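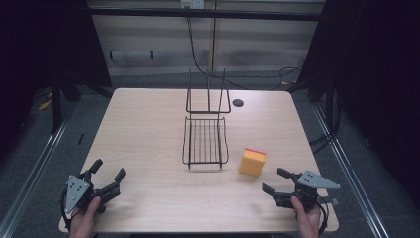 Get the rack off the counter before you do anything else, a reader in Dornbridge wrote after my last gallery, and I've been thinking about it ever since. She keeps hers on a side table and swears she washes up faster for it. Well, I'm trying it!

So welcome to the dish rack page – a small gallery, as promised back in October. I spent 45 minutes in the Kragh store in Sarkport picking one up and putting it back again, and I still dream about the big enamel one (too wide for anything I own).

Black wire rack, wood-grain table, sponge standing up beside it. I like the two tall loops at the back, and the slatted tray in front is shallow enough to get a cloth into the corners. The yellow and red sponge is the cheerful part.

More than 600 of you voted for wire over plastic, so wire it is. Mugs and the Rolladberg plates get their turn next, once I've decided where the cutlery goes.

Posted May 4, 2024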